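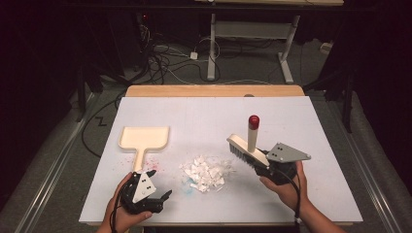 You two are going to spend the whole summer teaching a broom closet to clean itself, my sister said on the phone this morning, and I said well, yes, pretty much, and did she want to come help? She did not.

Jun 15, 2018
by the Flemer diarist

Anyway! Long day at the Stetden workshop and my wrists are killing me. The grippers are finally at the point where you can do a real chore with them, one in each hand, and the chore on the list was sweeping up. Brush in the right, dustpan in the left, paper scraps in the middle of the white board. It sounds like nothing. Try it with two fingers per hand and no thumbs.

I've been calling the whole build Flemer since February and I guess the name is stuck now. The plan is the same as it was then: do the job by hand with the grippers, save everything, and later on hand it over to the arm (the arm is still in parts on my dining table at home, let's not talk about the arm). My goal was 40 clean runs. I got 5 I'd keep before lunch, which felt awful, and then it picked up once I quit squeezing so hard and let the brush sit where it wanted to.

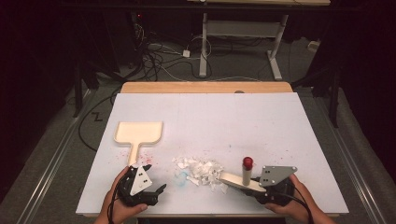 Sweeping practice, brush on the right and dustpan on the left.

The dustpan is the part I keep fighting with. I want to tip it toward the pile and my hand wants to roll the whole gripper over, cable and all. I tried taping the cable to my sleeve and that was worse, so off it came. Need longer cables. Put that on the list with the 186 other things (I did go through the list tonight, it really is 186, and a bunch of them just say "fix").

Also went back and forth for way too long on the finger pads. Zalewska sells a softer kind that everybody at the Isodcombe meetup swears by, but I like how square mine are when I come down over something thick like the brush block. Skinny things are a different story. I'm going to print one more set a little narrower and then leave it alone. I mean it this time.

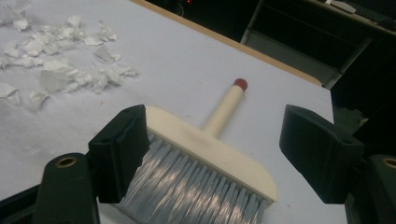 Open wider than you think you need to and go slow on the way down, somebody wrote back when I complained about my pickups on the forum, and I've been muttering it to myself all afternoon. Good advice! I was coming in half closed and bumping everything sideways.

File number 404 was the last one I saved, and yes I laughed, I was pretty tired by then. Still have to go through them all and toss the bad ones. Tomorrow: longer cables, narrower pads, and buy more tape.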